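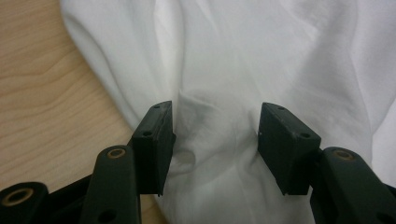 How do you fold a big cloth neatly when you've only got one pair of hands? Find two corners that share a short side, hold one in each hand, and let the weight of the fabric do the straightening before it goes anywhere near the table.

3 minute read

Search this site Go

That tip came to me over a pot of tea from the woman who runs the linen room at Ranasinghe, a guesthouse in the hills that gets through 60 tablecloths in a busy week. She has folded for a living since she left school, and she talks about cotton the way other people talk about their gardens. I'd planned on a quick chat and stayed until four in the afternoon!

"People start in the middle," she told me. "They grab a handful and shake, and then they wonder why it's in a knot. The middle knows nothing. Go looking for the hem and run your fingers along it until you hit a corner."

Her own favourites are plain white. Coloured cloths hide a crooked fold, she says, and white shows you every line, so you learn faster on it. She likes them thin as well – a heavy damask will sit wherever you put it, but a light cloth slides and puffs up with air, and you have to coax it down with the flat of your hand.

I asked her about tables. She works on bare timber, wiped and dried first, and she won't have a plastic cover on it. "Plastic grabs. On wood I can pull a corner towards me and the whole thing comes along." The old bench at Ranasinghe came from a drapery called Collari, and she's had it sanded 2 times, both times grumbling until she got it back.

Then we got onto creases, and she really lit up. She doesn't iron half of what people think she irons. A cloth gets smoothed from the centre out, folded in half lengthwise, smoothed again, and left under its neighbours in the cupboard overnight. "Pressing with your palms is lovely work. You feel the lumps before you see them."

Fitted sheets? "Oh, tuck the corners into each other and be kind to yourself."

I went home and emptied my whole linen cupboard onto the kitchen table. My first tablecloth was a shocker, the second was passable, and by the end I had a stack with the folds all facing the same way – I keep opening the door to look at it. Napkins are next. She does those in thirds, and she's promised to show me.

Contact Kastard Home Journal
© Kastard. All rights reserved.
Back to top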